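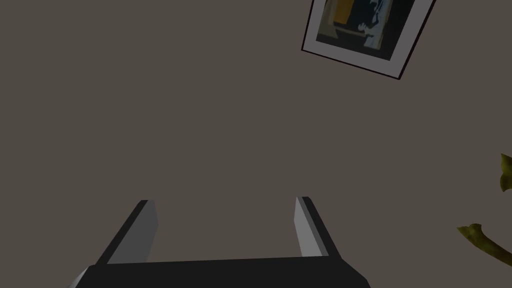 How early do you need to book a church for a baptism? At our church in Jarnville, the office asks for two months, and October fills up first.

We called in August and got the last open date. Hanne Hyvönen, who runs the office, sent a form asking for the godparents' full names and where each was baptized. My aunt Tsehay Dinsa had to write to her old parish for the record — it took nine days.
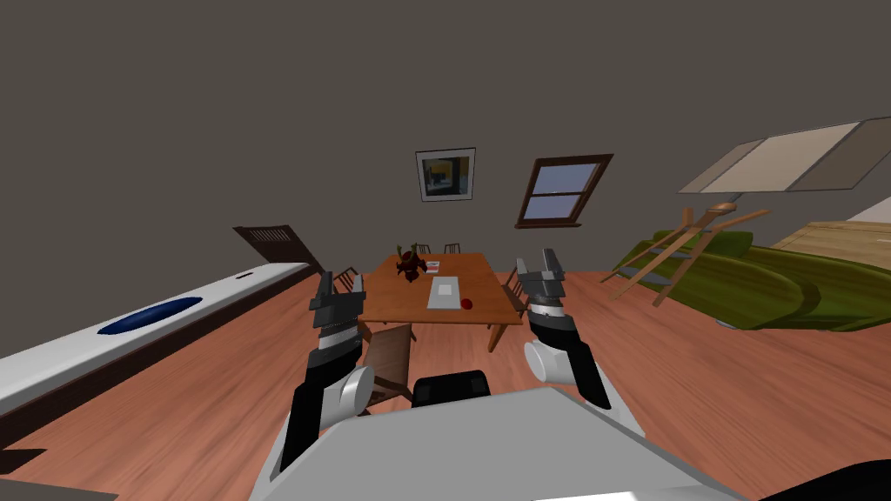
Dining table in the middle of the room, with the red piece at the left.

We still have to pick a second reading. The list is on the fridge.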